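Home & Repair | Interviews

Cherry Mae Macapagal has painted other people's rental flats for a living since she left school. She works under the name Tagle, mostly between tenancies, when she has 2 days to get a place ready. 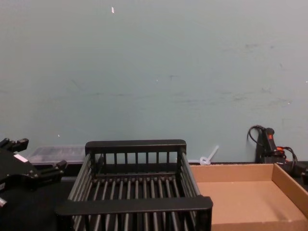 Landlords ask her first about colour, and she asks them about washing. "A pale blue-grey is fine, it's a calm colour," she says. "But in a matt finish you'll see every grey smudge along it, and then you rub it and make it worse." She prefers a wipeable paint for halls and workrooms.

Her mother, Leonora, kept the books until July.
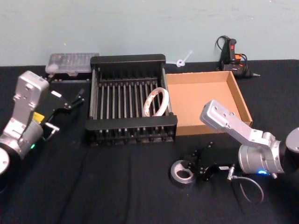
A pale wall behind a black cloth.

Prices come up often. One landlord, Cyril Goodall, paid 2,000 pounds for a full flat and thought it dear. "He'd had it done cheaply before – one coat, no filling," she says. "I spent the first morning sanding." 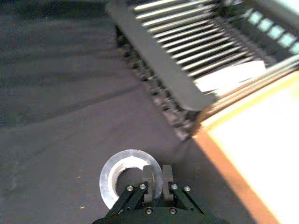

What she tells tenants

Ask before you paint, and get the answer in writing. Keep the tin, or at least the label.
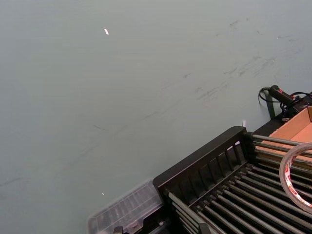 "If you've got the label I can match it," she says. "If you haven't, I'm doing the whole wall, and that's your deposit."

She is booked until the students move in.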